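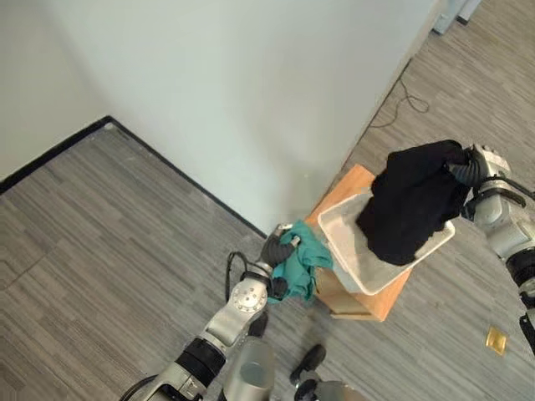
Wollbridge Handling Trials is a small test house for grippers, arms and the controllers that run them. We were set up by Gheorghița Nedelcu, who had spent years fitting pick-and-place arms in food packing and got tired of choosing hands from a brochure. Makers send us their equipment, or a buyer asks us to compare two or three products before placing an order, and we put them through the same set of jobs. Most of the jobs involve cloth. A typical one uses two pieces of cloth, one teal and one black, and a shallow white tray on a low wooden stand, with each arm working its own piece. Cloth is a hard test for a gripper. It folds where it likes, it hides its own edges, and a grip that is fine on a box will often take two layers when only one was wanted.

We don't make or sell any hardware and we take no commission on anything we test. Customers pay a flat fee for a trial, and the fee is the same whether the report is kind or not.

What we test

Our standard cloth trial is 58 separate tasks. They start with lifting a single item from a flat surface and end with two-handed work, where one arm has to hold while the other moves. Each task is run with the gripper as supplied, then again with the settings we think suit it best. Both sets of results go in the report, as a lot of buyers will never change the defaults.

We also compare head and wrist cameras, cable routing, and controllers. Controller trials take the longest. The Drosau and the Hlongwane units we had in last year gave much the same results on speed, but the Hlongwane was easier to stop and restart in the middle of a task, and that mattered more to the customer. 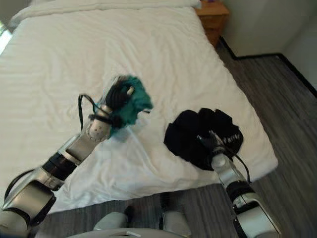 Reading time: 3 minutes

Part of our work is done in furnished rooms. A white duvet is a good surface for it - soft enough that a hand pressing down on a garment sinks in a little, and pale enough that dark cloth is easy for the cameras to find. White cloth on the same duvet is another matter and has its own section in the trial.

Up to the end of last year we had logged 1341 completed runs, of which 767 were two-armed. Every run is kept with its settings, and customers get the full log along with the written report. Failed runs are included.

Who we work with

Our customers are mostly laundries, care equipment firms and university groups. Bama was our first paying customer and still sends us each new set of fingers before release. We can take on a trial with 14 days' notice if the equipment comes with its own mounting plate. If it doesn't, please send drawings first.

Visitors are welcome by arrangement. We can't show one maker's equipment to another, so some dates won't be possible. The next open dates are in May.

Page last revised 30/04/2018

Filed under: About us | Gripper trials | Soft goods

Comments (4)

tomasz_r
Do you test suction cups at all or only fingered hands? We have a vacuum tool for towels and would like some outside numbers.

Wollbridge office
Yes, though only on the first part of the trial. The two-handed tasks need something that can hold an edge. Send us the cup sizes and we'll quote.

P. Lacey
Read the Drosau report before we ordered. The note about the wrist cable catching on sleeves saved us some bother - we moved ours to the outer side before fitting.

hm_fabrication
Is the task list available without booking a trial? Would be useful for our own bench.

Contact: use the enquiry form or write to the Wollbridge office | © 2018 Wollbridge Handling Trials | Back to top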